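Subject: Re: Hard water and what to do about limescale
List: Bostell Household and Repair

On the hard water thread, an earlier message asked:

> We moved to Bostell in September from a soft water area and I was not
> ready for it. The kettle furs up in days, the shower head sprays
> sideways and the glasses come out of the dishwasher looking frosted.
> A firm has quoted us for a softener but the price made me sit down.
> Is it worth it, or are there cheaper ways to live with it? Also, is it
> true you can't drink softened water? We rent the flat above as well, so
> whatever we do has to work for two kitchens and two bathrooms.

I have lived on the Ladora side of town for a long time and have tried most of the options, so I'll go through them in the order I'd try them.

Start with the kettle, which is the cheap one. Citric acid in powder form is sold in most hardware shops and costs very little if you buy the big bag. A heaped tablespoon in half a kettle of water, bring it to the boil, switch off, leave it for twenty minutes, pour away and rinse twice. Vinegar does the same job but the smell hangs about, and I have never liked the first cup of tea afterwards. Empty the kettle at night instead of leaving water standing in it and you will do this half as often.

Shower heads come off by hand in most cases. If yours won't, wrap a rag round the nut before you put a spanner on it or you will mark the chrome. Soak the head in a bowl of the same citric acid mix, warm, for an hour or two. Rubber nozzles can be rubbed clear with a thumb. Don't use acid on anything gold coloured or on old plated brass. I ruined a bath tap that way and the replacement was not a match for the other one.

For glasses, check the salt in the dishwasher before anything else. The machine has its own small softener and it needs setting to your local hardness. Ours came from the factory on setting 2 and should have been on 8. The setting is usually a few pages into the manual under a heading that doesn't mention glasses at all. Once I changed it the frosting stopped, though glasses that were already etched stayed that way. That sort of cloudiness is damage to the glass and no cleaner will shift it.

Now the softener. I did fit one in the end, a Lyimo, which goes under the kitchen worktop. It cost more than I wanted to pay and the plumber charged 216 on top for fitting, including the extra tap. It regenerates itself at night and makes a noise like a cistern filling. If your bedroom is next to the kitchen, ask about changing the hour. Salt is the running cost, and you have to be able to get the lid open to put it in, so don't let anybody box it in tightly.

On drinking it: softened water has more sodium in it, and people on a low salt diet and those making up baby feeds are normally told to avoid it. The usual answer is a separate hard water tap in the kitchen, and that was what my extra tap was for. 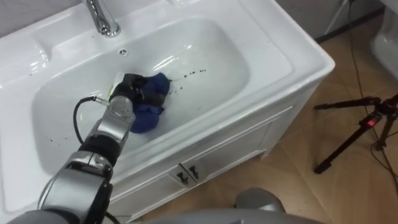
The bathroom is where I noticed the softener most. Basins and taps need a wipe with a cloth and very little else, and soap lathers so easily that we use far less of it. Before that I was going over the basin with cleaner twice a week and still getting a ring round the plughole. If you stay without a softener, drying the basin and taps last thing at night does more than any spray. The scale only forms where the water is left to dry.

I'd leave the magnetic and electronic gadgets alone. I had a Zindulano one clipped to the rising main for most of a year and could see no difference in the kettle. Others on this list have been happier with theirs, so take that as one house.

For two flats, find out first whether they share a rising main. If they do, one larger softener near the stopcock may cover both, and the quote should say how many litres it will treat between regenerations. Roughly 4000 would be plenty for the two of you and a tenant, but get the firm to work it out from your meter readings. If the supplies are separate I would do your own flat and leave a bag of citric acid in the cupboard upstairs.

I still have the old plumber's quote with the pipe sizes on it if that's any use to you. Reply off list and I'll scan it.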